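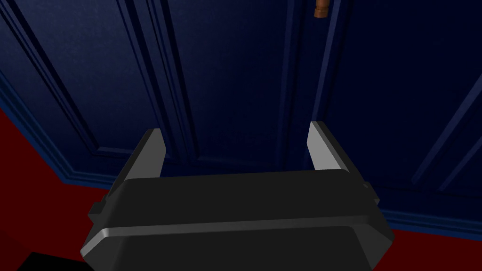
Figure 2. Dark navy cabinet front, rendered view.

Search articles
Clear
Building Materials / Research

3.2 Color fading of painted fronts

Painted panels from Bokosmont were exposed to window light for 200 days. Gloss was read at 15 points per panel with the Hela meter, following Kvam's procedure. Dark blue paints lost over 10 percent of their initial gloss, and white paints lost less. Panels stored in the Solheim cellar showed no change in color. Door edges were left out of the analysis.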